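Course CT 200: Serving and Table Care
Handout 16 – Laying a simple tray place

Welcome back, everybody, and thank you for the lovely questions after the Skarneven visit. I promised to write up the tray setting properly, as I rushed it at the end (I always do), so let's take it slowly, starting with the flatware.

A fork is a small thing, but it is what your guest handles all through the meal, so pick it up by the handle and keep your fingers away from the tines. Polished metal shows every thumbprint. 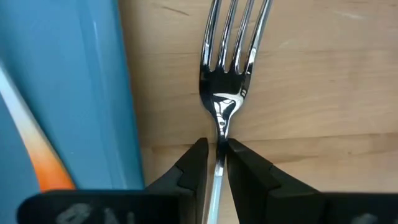

Once you have the habit of that, the rest of your flatware comes along quite easily. Spoons are the same, only more so – the back of the bowl is where prints love to gather. Rub with a dry cloth from the neck outward, and look at each piece under a good light before you set it down.

Now for the dishes. At Stastow we had 38 place settings to check, and the part most of us skipped was the underside. Please do turn each dish up and look at the foot ring, where crumbs and dishwater like to hide, and run a fingertip along the rim for chips.

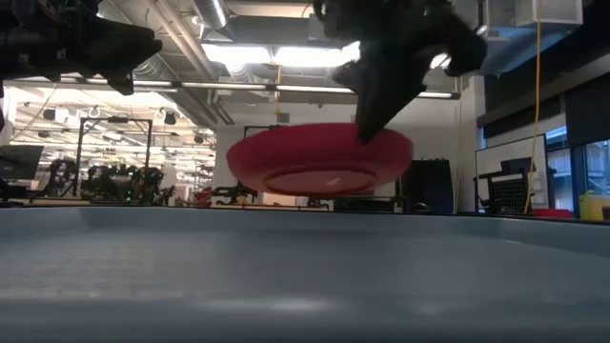 Fig. 2. Red bowl tipped up, foot ring showing.

When everything is clean, lay the tray. The plate goes down first, a little left of center, and then the spoon and fork beside it on the right, handles toward the guest. The cup comes last. I know the Prondel sheets put the fork on the left, and for a full table I'd agree with them, but on a tray I like both pieces together where one hand can find them. 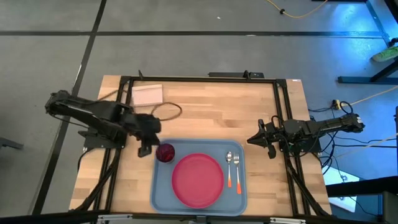

Ikonen wrote in the margin of last term's copy that left-handed guests may want the whole thing mirrored, and that it costs nothing to ask before the tray is carried in.

Quite right, and please add it to your notes. For next time, practice the full tray twice at home and bring a soft, dry cloth with you.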